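How a Country Counts Its Visitors

When a newspaper says that more tourists came to a country this summer than last summer, somebody had to work that number out. Visitors do not line up to be counted. They arrive by airplane, ship, train, bus, car, bicycle and on foot, at all hours, through many different places. This article explains the methods used to count them, and why two honest counts of the same place can give different answers.

Who is a tourist?

Before anything can be counted, it has to be defined. In everyday speech, a tourist is a person on vacation. In travel statistics the word is used more strictly.

A visitor is a person who travels outside the place where he or she normally lives, for less than one year, and who is not going there to take a job with a local employer. The trip may be for fun, for business, for a family wedding, for a medical appointment or for a sports match. All of these are visitors.

Visitors are then split into two groups. A visitor who stays at least one night is a tourist. A visitor who goes home the same day is called a same-day visitor, or sometimes an excursionist. If your class rides a bus to a castle in the morning and is home for dinner, you were same-day visitors. If you slept at a hostel near the castle, you were tourists.

Some travelers are not visitors at all. A truck driver who crosses the same border every day for work is usually left out. So is a family moving to a new country to live there. Airline crews are often left out as well, or put in a separate row of the table.

There is one more split. A person who visits another country is an international visitor. A person who travels inside his or her own country is a domestic visitor. In many countries domestic visitors are the larger group, but they are harder to count, as they do not cross a border.

Counting at the border

The oldest method is to count people as they enter. At an airport or a seaport, an officer checks each passport. The computer records the date, the nationality of the traveler and the kind of entry permit used. At the end of the month, the records are added up.

Some countries also ask travelers to fill in an arrival card. The card may ask why the person is coming, how many nights he or she will stay and where. The answers are useful, but they describe a plan. A traveler who writes "seven nights" may leave after five.

The number that comes out of this method is called arrivals. An arrival is an entry, and one person can make several entries. Suppose a woman lives in one country and visits her sister in the next country once a month. At the end of the year she has made 12 arrivals. She is one person. When you read that a country had a million arrivals, it does not mean that a million different people came.

Border counting also fails where there is no check at the border. In parts of the world, a car can drive from one country to another without stopping. For those roads, other methods are needed.

Counting at the hotel

Most hotels have to keep a list of their guests. Each month they send a short report to a statistics office. The report does not give the names of the guests. It gives two main numbers: how many guests checked in, and how many nights they slept there.

The second number is called guest nights. It is found by multiplying people by nights. If four people stay for three nights, that makes 12 guest nights. If 12 people stay for one night, that is also 12 guest nights. The two groups used the same number of beds, added over time, but the second group produced more check-ins. 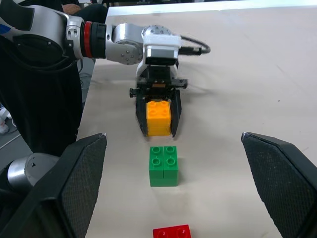 Page 30

Guest nights tell a town how busy its beds are. They are often more useful to a town than arrivals. A place where people stay for a week needs different things from a place where they stay for one night on the way to somewhere else.

A related number is the occupancy rate. It compares the rooms that were used with the rooms that were available. If a hotel has 100 rooms and 59 of them were used last night, the occupancy rate for that night was 59 percent.

The hotel method misses people. Visitors who stay with a grandmother or a friend do not appear on any hotel list. Small guesthouses may not be required to report. Same-day visitors do not use a bed at all.

The hotel method can also count people twice. A family that tours a country and sleeps in three towns checks in at three hotels. Each hotel reports the family as new guests. If all the check-ins in the country are added together, the family appears three times.

Counting by asking

The third method is the survey. A survey worker stands in the departure hall of an airport, or at a border rest stop, and asks people questions as they leave. People who are leaving know exactly how long they stayed. They also know, more or less, how much money they spent.

It would take too long to ask everyone. Instead the worker asks a sample, which is a small group chosen to stand for the whole. The choice must be made by a rule. A common rule is to stop every 20th person who passes a line on the floor. Without a rule, workers tend to pick people who look friendly or who are not in a hurry, and the sample no longer matches the crowd.

A survey gives an estimate. An estimate is a careful calculation of a number that was not counted directly. Every estimate has some error in it. A larger sample normally has a smaller error, and a good report says how large the error may be.

A worked example

Take an island called Wotine. It has one ferry port, at a town called Iltevon, and no airport. The island wants to know how many tourists came in September.

The ferry company counts tickets. In one week it carried 211 passengers to the island. That is a count of passengers, and it includes islanders coming home from shopping on the mainland.

A survey worker on the ferry asks a sample of passengers two questions. Do you live on Wotine? Will you sleep on the island tonight? From the answers, the office finds that half of the passengers are islanders. That leaves some 105 visitors. Of these visitors, four out of every five plan to stay overnight. Four fifths of 105 is 84. The estimate for the week is 84 tourists and 21 same-day visitors.

Now look at the island's only hotel, the Clorlow. In the same week it reported 50 new guests. The number is lower than 84. Neither number has to be wrong. The other tourists may have slept at campsites, on private boats or in the homes of relatives. To find out, the office would add a third question to the survey: where will you sleep?

The office repeats the work for each week of the month and adds the weeks together. It must use the same questions each time. If the questions change in the middle of the month, the first weeks cannot be compared with the last ones.

Why the season matters

Tourism goes up and down during the year. A beach town may be full in July and quiet in January. A ski village has the opposite pattern. This is called seasonality.

For this reason, statisticians do not usually compare July with June. They compare July with July of the year before. Comparing a busy month with a quiet one would show a large rise every year, and it would only show that summer had come.

Holidays that move cause an extra problem. Easter falls in March in some years and in April in others. If Easter moves from April to March, the March figures will rise and the April figures will drop, even if the same number of people travel in the spring. Offices often add March and April together before they compare.

What the numbers are used for

A town uses visitor numbers to decide how many buses to run and how much drinking water to store. An airline uses them to choose the size of its planes. A national park may use them to limit how many people walk on a trail, so that the plants beside it can grow back. Hotels use them when they decide how many people to hire for the busy months.

The numbers do not say whether visitors enjoyed the trip. They also do not say whether the people who live in the place were pleased to have them. Those questions need separate surveys.

Words to know

Arrival: one entry by one visitor. The same person may make many.

Domestic visitor: a visitor who travels inside his or her own country.

Estimate: a number calculated from a sample and not counted directly.

Guest night: one person staying for one night.

Occupancy rate: the share of available rooms that were used.

Sample: a small group chosen by a rule to stand for a larger group.

Seasonality: the regular rise and fall of travel during the year.

Try it yourself

Choose a door at your school or library. With an adult's permission, make one mark for each person who comes in during 15 minutes. Write down the total. Then think about which of the marks might be the same person coming in twice, and how you would change your method to find out. Repeat the count at the same time the next day and compare the two totals.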